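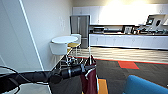

The Pondance facial steamer produces a fine, warm mist from a reservoir in the base and is intended for use on the face and neck only. Read this section before connecting the appliance for the first time. The mist settles on anything close to the nozzle, and fabric takes it up quickly. Cloth that hangs down in folds, as the dark maroon piece does, must be kept well away from the outlet and must never be laid over the base. Towels, dressing gowns and loose sleeves are to be treated in the same way.

Support > Facial care > Pondance steamer > Setting up and first use

3. Setting up and first use

3.1 Choosing a position

1. Place the base on a firm, level surface that will not be harmed by moisture. Unsealed wood and leather are not suitable.
2. Leave at least 40 cm clear above the nozzle. Do not set the appliance under a shelf or wall cupboard.
3. Route the mains lead behind the base so that it does not hang over the front edge of the table.
4. Sit at the appliance before filling it and check that your face can be held at the correct distance without leaning on the base.

Note: even light from overhead makes it easier to judge redness during a treatment. A lamp placed to one side throws shadows across the cheek and can make normal colouring look patchy. Check the skin in the same light each time.

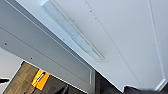 Linear ceiling light with frosted diffuser, seen from below.

3.2 Fitting the nozzle

1. Remove the transit tape from the nozzle collar.
2. Line up the raised mark on the nozzle with the open padlock on the collar.
3. Press down and turn clockwise until the mark meets the closed padlock. A click is felt.
4. Tilt the nozzle to the middle position for the first use.

CAUTION: Do not fit or remove the nozzle while the indicator is lit. The collar holds its heat after the appliance has been switched off.

3.3 Filling the reservoir

1. Lift the reservoir straight up by its handle and unscrew the cap.
2. Fill to the upper line with distilled water. Tap water may be used in soft-water areas, but descaling will be needed more often.
3. Refit the cap and turn the reservoir over above a sink. If it drips, take off the cap and check that the seal is seated flat.
4. Dry the outside of the reservoir and lower it into the base.

CAUTION: Use water only. Essential oils, toner, micellar water and herbal infusions damage the heating plate and may cause the nozzle to spit. Scented water may be used in the Grimell tray (sold separately), which sits outside the steam path.

3.4 Rinsing cycle

Run the appliance once without using it on the face. Any odour from the new seals should clear during this cycle.

1. Point the nozzle away from you and from any wall.
2. Press and hold the power button until the indicator turns blue.
3. Let the appliance run until it switches itself off. The cycle lasts seven minutes and cannot be shortened.
4. Unplug, leave to cool, and empty both the reservoir and the base.

3.5 First treatment

1. Remove make-up and contact lenses. Cleanse the face and tie back the hair.
2. Fill the reservoir as in 3.3 and switch on. Wait for a steady flow of mist before moving closer.
3. Close the eyes and hold the face level with the nozzle, no nearer than the length of the spacer supplied.
4. Steam for up to six minutes. Stop at once if the skin stings or feels tight.
5. Pat dry with a clean towel and apply a plain moisturiser. Do not use a scrub or an acid product on the same evening.

Note: after the first treatment, wait 72 hours before the next so that any reaction has time to show. See section 5 for the regular schedule.

CAUTION: Do not use on sunburnt or broken skin, or where rosacea has been diagnosed, unless a doctor has agreed to it.

3.6 After each use

Empty the reservoir and leave the cap off until the inside is dry - water left standing is the usual cause of a stale smell. Wipe the nozzle with a soft cloth. Do not put any part in the dishwasher.

Sheet revised 2019-08-05. Replaces the February issue.

7 shares | 0 comments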